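Zavileck HG-2 Hand-Held Gripper Pair
Home > Grippers > Hand-held > HG-2
Sold as a pair, left and right. $1,475. In stock.

I've been using the HG-2 pair since January, and before that I spent a good long while with the Skarnano ones we also carry, so this page is more of a comparison than a sales pitch (sorry, Sivaprasad!).

First thing you'll notice is the jaws. They're tall and thin, and I love them for anything flat. Book covers, cardboard, the lip of a box lid – you can slide one side under and close. The Skarnano jaws are wider and softer, and I'd still pick them for cups and fruit. If you mostly do kitchen stuff, go look at those instead, we won't be offended.

Opening is 62 mm, which sounds small on paper. I ran out of room once, on a fat roll of tape, and that's it so far.

The marker cubes come already mounted, one per gripper. Please don't swap them left for right! Indira Mathew did that on our demo pair and we lost an afternoon to tracks that were mirrored in a very confusing way. The newer cubes have an L or an R molded underneath.

Tracking works with one overhead or head-worn camera. I've tried it with the Higuchi wide-angle and the Hestenora stereo unit. The Higuchi kept hold of both cubes better when I reached out far to the side. The Hestenora was steadier up close but dropped a cube whenever my sleeve got over it, so roll those sleeves up.

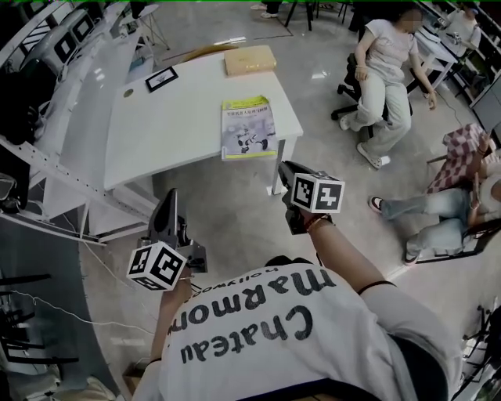
Both HG-2s in hand beside the white table, a marker cube on each.

What's in the box
2 grippers with cubes fitted
8 spare jaw pads
Hex key
Printed calibration sheet (print more at 100 percent scale, never "fit to page")

Weight is fine for an hour or so, then my thumbs start complaining. Sharada Hegde has smaller hands than me and likes the short trigger, sold separately.

Questions about cameras or mounts go to Narayanan Achari on the support desk. Orders in before noon ship the same day.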